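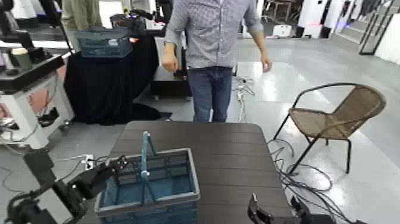

Home | For Schools | Robots | Glossary

How does a robot learn a job?

A robot does not know how to lift a shopping basket until a person teaches it. At the Flercombe Learning Centre, this teaching is done in 2 ways.

The first is by hand. A trainer holds the robot's arm and moves it through the task - slowly and smoothly - while a computer records each movement.

The second is by remote control. The trainer moves a set of controls, and the robot's arms and grippers copy the motion.

One lesson is never enough. The basket is moved a little each time, so that the robot learns to cope with change. Our basket task was shown 109 times in November.

"Children are often surprised by how much practice a robot needs," says Sirkka Pesonen, program leader.

Try it: guide a friend's hand to pick up a cup while their eyes are closed. Repeat this 10 times. Does it become easier?

Contact us | © Flercombe Learning Centre | Back to top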